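Linen bank asks for towels before July

The Brasura linen bank is nearly out of towels and wants yours. Anything clean, any size. The shelves were full at Easter, says organiser Halyna Sirko, and now its down to one row of flannels and some odd pillowcases. 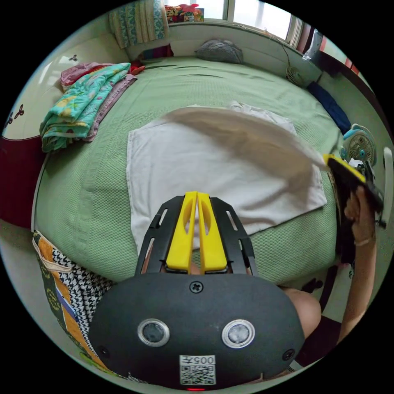
Most of it goes to families moving into their first flat with next to nothing. 841 bundles handed out last year - a record. Each has bedding, towels and a few clothes if they can be got. Sirko wants 2000 items in by the end of July, which she admits is a lot.
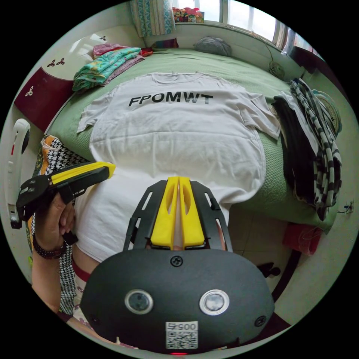 Clothes are the slower side of things. Winter coats not needed at the moment, thanks. Everyday stuff is what gets asked for - a shirt laid out flat like this one is much easier to size up than one balled up in a carrier bag, so please don't stuff them. No duvets either, there isnt the room.

Drop-offs are at the old Provar shop on Prokopenko Street, Tuesday from 2 until the evening. Ring the side bell.
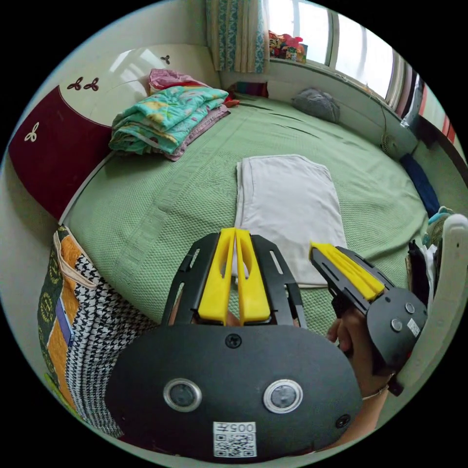

Hannelore Schwerdtfeger is doing collections for anyone who can't get into town. Two runs a week, Zovovau side first. Leave your name at the shop and she will ring you back. Single sheets also wanted, doubles less so.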